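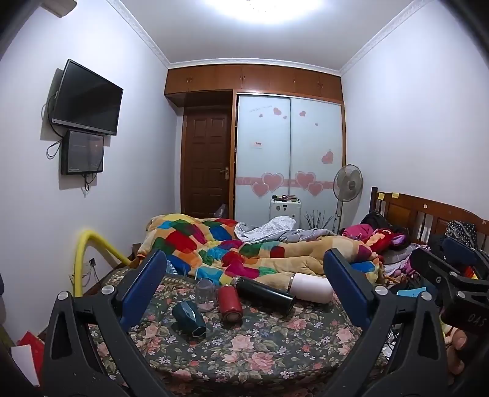
Sorting cups and bottles on the bed

In our flat the kitchen counter is very small, so twice in a year, in June and again before winter, I carry all drinking bottles and cups to the bedroom and sort them on the mattress. It is soft, so a glass does not break if it rolls. Push the quilt to the back first and you have enough place.

1. Empty everything in the kitchen before you carry it. Shake each bottle over the sink – a little old tea always stays under the cap.

2. Lay the long thermos in the middle and the smaller pieces at both sides. Tall bottles I never stand on a mattress, they fall at the first movement.

3. Put each lid with its own cup. A lid without a cup waits 10 days in the drawer, then it goes out.

4. Smell inside. If there is a smell of coffee, fill the bottle with warm water and one spoon of baking soda and leave it for the night. For narrow bottles I use the long Civell brush, the handle does not bend.

5. Check the rubber ring. When it is sticky or has cracks, buy a new one. The shop Flavis sells them separately, and I paid less than for a cheap cup.

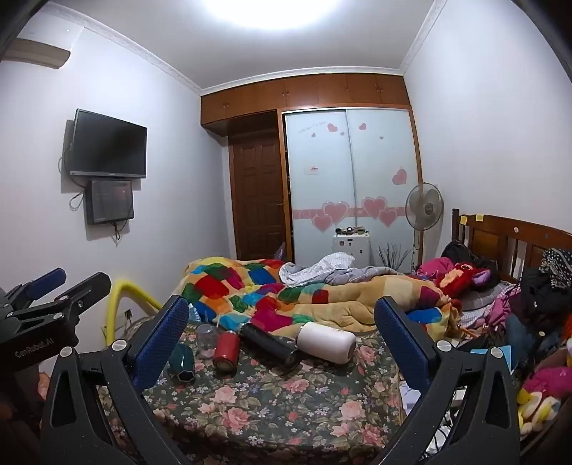 What to keep and where to put it

For two persons 5 pieces are enough: a thermos, two bottles for going out, one cup with a lid and one canister for dry tea. The others I give away.

Keep bottles open in the cupboard, with the cap beside. Closed ones get a stale smell, also when they were washed well. I lay them in a flat Woltilar basket on the lower shelf, with the bottoms to the wall, and the cups stand in front.

If you sort on a bed with a light cover, spread an old towel before you begin. Tea spots are difficult to remove from cotton after they dry.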